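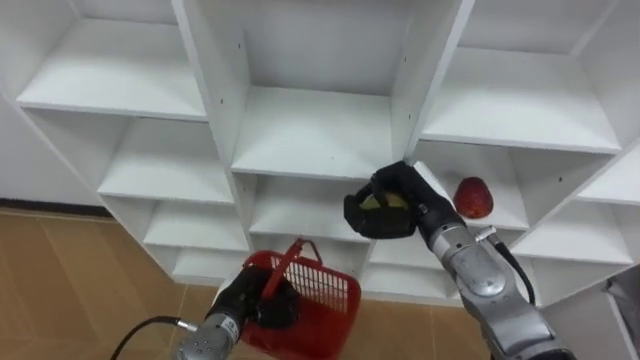
Starex Two-Arm Picking Kit - our notes before you buy

Starex sells this kit as a way for a small shop or stockroom to get shelf work done with two arms and two hands, with no rebuilding of the room. We sell it too, so read what follows knowing that, but we've tried to write the page we wanted when we ordered our first one. The brochure talks a lot about "human-like reach." What you should look at is the grip. The right hand has its fingers wrapped so far around a yellow-green piece of fruit that you only get bits of it between them, and a red apple sits on the shelf right beside it. Fruit is a fair test, being round and smooth and easy to bruise. It's also a friendly one, with a single apple alone on its shelf board. Your shelves are probably fuller than that.

What's in the box

Two arms, two multi-fingered hands, the head camera, one controller, cables and a printed setup guide. The stand is extra. So is the wall bracket, and the guide assumes you bought one or the other. Baskets and shelving are not included.

The hands

Good, with limits. The left one can hold a plastic basket by its handle while the right one picks, and that saves you from building a fixed drop-off point. The brochure doesn't say how much weight the basket can carry before the arm starts to sag. We asked. Starex sent us the same brochure. Plan on light loads until somebody puts a figure in writing.

Cables

They run outside the arm near the wrist and they loop. In open space that's fine. Working in and out of cubbies, we'd want them tied down with clips, and clips should come with a kit at this price. They don't.

Software

The kit runs on Paton, and you get 25 sample tasks with it. We tried them all and would use 9 of those in a real stockroom without changes. The rest need editing, mostly shelf heights and approach angles. Editing is easy enough if you've done it before. If you haven't, set aside a weekend. The Ansari add-on promises to "learn your layout." In our trial it learned one layout, and then we moved a shelf.

The number on the brochure

Starex quotes 3,612 picks without a drop. There's no word on what was picked, from what kind of shelf, or who was standing by. Our own run at the Brulthorpe showroom was 261 picks, all of them produce, and we had drops. Most came on the lower shelves. We've asked for the test conditions and will add them to this page if they arrive.

Who should buy it

Labs, training rooms, and shops with a patient person on staff. If you need steady output from day one, rent before you buy - we offer the kit by the month, and the rental fee comes off the price if you keep it.

Delivery and returns

Ships from Brulthorpe on a pallet. Returns are accepted in the original crate only, so don't throw it out. Hands that have been opened up for repair can't be returned.

Page last updated 9 Apr 2023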